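Collecting Examples with Stindura: Frequently Asked Questions

What is Stindura?
Stindura is our open collection of short hand-work recordings, made in ordinary rooms with a hand-held gripper. Each recording is one example for a learning system: someone carries out a small desk job, and the model learns from the view at the tool and the path it took. We started in Cirville and now have 17 rooms, with more coming in March!

Do I need a robot?
No, and that's the part we love. You hold the gripper yourself, squeeze to close the fingers, and do the job at a comfortable speed. If you can tidy a desk, you can record.

How long is one example?
Most run well under a minute. A good morning can bring in 77 of them, but please don't chase a number - slow, clean moves are worth far more to us than rushed ones.

What makes a good desk?
A clear middle to work in and plenty of variety around the edges. Books, plants, figurines, cards with small drawings on them... all welcome. The model has to learn which things matter for the job and which are just part of the room, so a busy background is great.

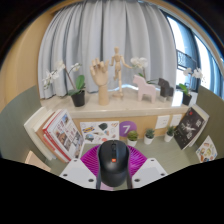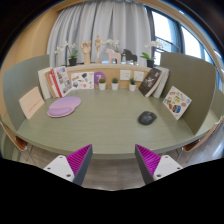
Two views from the desk with the purple 7, orchids and horse figurines along the ledge.

Recording day

Where should I start each take?
Anywhere that lets you see the work area, and please vary it! Come in from the left on one take and from farther back on the next. If every example starts from the same spot, the model gets very good at that spot and lost everywhere else.

Can I move things between takes?
Yes, please do. Shift the mouse, turn the pad, swap their sides. Leave the background alone until you finish a set of 4, then change whatever you like.

I fumbled the grasp. Should I delete it?
Keep it and mark it "retry" in the Pradalska app. We read through the retries separately, and recoveries (a slip, a second try, a good finish) are some of the most useful things people send in.

Does daylight matter?
A bright window is fine. Try to record at different times of day, so the set has some variety in its light.

How do I send my recordings?
Plug the gripper in and Pradalska will upload overnight. The Seixas set, 142 examples from a single desk, went through without trouble, so don't worry about size.

Can I come and try it first?
Of course! Our Cirville room is open on Saturday mornings, and there's always a spare gripper charged and ready.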